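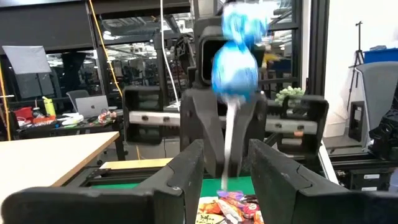
Sociología del deporte de combate
Tema 3. La lesión como dato y como relato
Apuntes de clase, grupo del miércoles

Lectura previa: Sikder, capítulo 2 (está en reprografía).

1. De qué hablamos

Cuando un luchador se retira de un torneo, el comunicado dice casi siempre lo mismo: «molestias», «por precaución», «decisión médica». Conviene leerlo con desconfianza. El comunicado lo redacta el gimnasio, que tiene contratos que cuidar, y el médico que firma suele cobrar del mismo gimnasio. De ahí no se sigue que la lesión sea falsa. Se sigue que la fuente es parte interesada, y eso hay que escribirlo en el trabajo.

2. El caso Grukalau

El torneo de lucha de Grukalau llevaba años presumiendo de su tasa de abandonos: 31 retiradas sobre 454 inscritos. La cifra se repitió en prensa sin que casi nadie preguntara qué se contaba como retirada. Moushumi Talukder revisó las actas y encontró tres criterios distintos según la edición. En una se anotaba solo a quien abandonaba en pleno combate; en otra, también a quien no pasaba el pesaje. Comparar esas ediciones entre sí no tiene mucho sentido, aunque se siga haciendo.

Danylo Stetsiuk, que compitió allí en dos ediciones, cuenta en la entrevista del anexo que peleó lesionado y que no figura en ninguna lista. Un testimonio solo no prueba un patrón. Tampoco lo prueba la ausencia de testimonios.
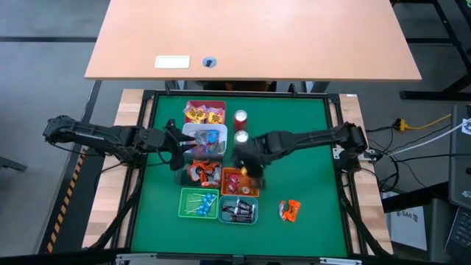
3. La épica del que aguanta

Bhuiyan sostiene que el público premia al que sigue compitiendo con dolor y que eso explica los regresos prematuros. Es una tesis atractiva y mal demostrada: sus datos salen de una encuesta a aficionados, no a luchadores. Gamage propone mirar los premios, que en muchos torneos se pierden enteros al retirarse. Me parece mejor pista, pero tampoco él publica las cuantías.

4. Para la próxima sesión

Traed un comunicado de retirada, de cualquier deporte de combate, y anotad quién lo firma, qué omite y en qué ronda se produjo. No valen los resúmenes de agencia. Quien no encuentre ninguno puede usar el de Howlader, que está en la carpeta del curso.

Las dudas sobre el trabajo, en tutoría. Por correo no las contesto.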